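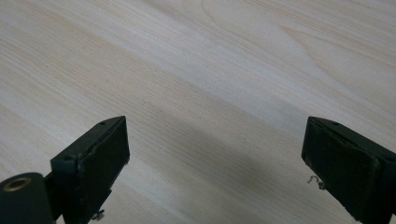

Worktop refurbishment, Grullon teaching kitchen: interim report

Report to the funder, May
Prepared by the project office, Skurnomo

1. Purpose

This report covers the second phase of the worktop and table refurbishment at Grullon. It sets out the work done to the end of May, the condition of the finished surfaces, spending against the grant and the work still open. The first phase (survey and removal of the old coverings) was reported separately and is not repeated.

2. Work done in the period

The grant covers 24 wooden surfaces: the wall worktops, the preparation tables and the two long tables in the dining area. All have now been stripped of the old vinyl sheet, cleaned of adhesive and sanded. Sanding was done in two passes along the grain, with a hand pass at the edges where the machine left marks.

Sauerland supplied the finish, a clear matte oil, in place of the satin product named in the original bid. The change was agreed with the funder before the order was placed. The satin sample gave a visible glare under the ceiling lights and showed every wipe mark. There was no difference in price.

3. Condition of the surfaces

The pale boards have kept their light colour, between off-white and a soft honey shade, with fine tan streaks following the grain. Sheen is low and diffuse. Where the figure arches, the pattern remains clear and has not been dulled by the sanding. Bands of slightly darker wood are natural variation and have been left alone. Staining to even them out was considered and rejected, as any later spot repair would then show.

A few tiny dark specks are present in the grain. They are recorded on the surface sheet as marks in the wood and no treatment is proposed. They will be checked again at the autumn inspection. If they have spread, the board concerned will be sanded back locally and oiled again.

Two tables in the dining area needed filler at the corners. The filler is a shade darker than the surrounding wood. This is acceptable for use but should be noted by anyone comparing the tables with the worktops.

4. Spending

Oil and applicators: 475 pounds.
Abrasives, filler and masking: 321 pounds.
Labour for the second sanding pass, invoiced by Zasura: 1,196 pounds.

The labour figure is above the estimate. The adhesive on the wall worktops was harder to remove than the survey suggested, and a further day was needed. The excess has been met from the contingency line. No increase in the grant is requested.

5. Use and care

The kitchen returned to normal use once the oil had cured. Staff have been given a one-page care sheet. Surfaces are to be wiped with a damp cloth and dried straight away. Bleach and scouring pads are not to be used. Hot pans go on the steel trivets. The sheet is fixed inside the door of the cleaning cupboard, and a copy is attached to the kitchen induction notes.

6. Open items

The underside of the wall worktops has had one coat only. A second is planned for the summer closure, when the appliances can be pulled out.

The joint sealant behind the sinks has been ordered from Zasura but not delivered. Until it is fitted, the gap is covered with tape and the area is checked at the end of each session.

Spare oil is held in the locked store. The quantity left is enough for one full maintenance coat on the preparation tables but not on the worktops. A further order will be needed before the autumn inspection and is within the remaining budget.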